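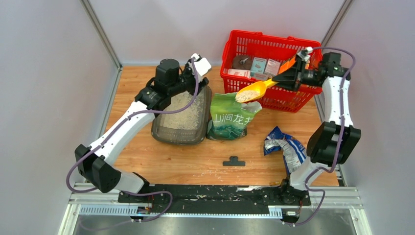

Free IT and cyber security places for ex-forces at Seltcombe open day

20 Oct 2020

Former servicemen and women looking for a way into computing can sign up for free training at an open day in Seltcombe later this month -- and partners can come too.

The event is being run by Hornach, the training firm on the old dairy site, together with the town's job centre. Doors open at 10am and close at 4pm. No need to book for the morning, but the afternoon talks are ticket only because of the limit on numbers in the hall. Face coverings on please, unless exempt.

On offer are two courses. The first is a basic grounding in networks and helpdesk work, twelve weeks, mostly from home. The second is longer and covers cyber security, with an exam at the end of it. Both are open to anyone who has left the army, navy or air force, reservists included, and to husbands, wives and partners of those still serving.

Hornach says 395 people have finished one or other of the courses so far. It wants to double the intake by March, and has taken on extra tutors to do it.

Local employer Murusov, which looks after computer systems for councils and surgeries, will have a table at the open day and is taking CVs. The company has said it will interview everyone who passes the security course, though it is not promising jobs. Henare, the recruitment agency on Bridge Street, will be doing mock interviews, fifteen minutes each, first come first served.

The courses would normally cost about 2,000 pounds a head. For veterans the fee is covered in full, and there is a small grant for those who need a laptop or a better broadband connection. Travel is not paid. Child care may be, ask on the day.

You don't need any qualifications to apply. You do need proof of service -- discharge papers or a veterans railcard will do -- and something with your adress on it. Partners should bring a copy of the same.

Last year's open day drew a queue down the steps and a fair few were turned away at closing time, so the organisers have laid on a second room. Parking behind the library is free after 1pm. The number 2 bus stops outside.

Anyone who can't make it can pick up a form from the job centre front desk or ring Hornach in office hours. Forms need to be back by the end of the month for the first intake, later ones will be held over untill spring.

610 shares | 2 comments

Search this site Go

Related items
Murusov to move into former bank building
Seltcombe job centre changes its opening hours
Evening computer classes back at the library
Henare seeks warehouse staff for Christmas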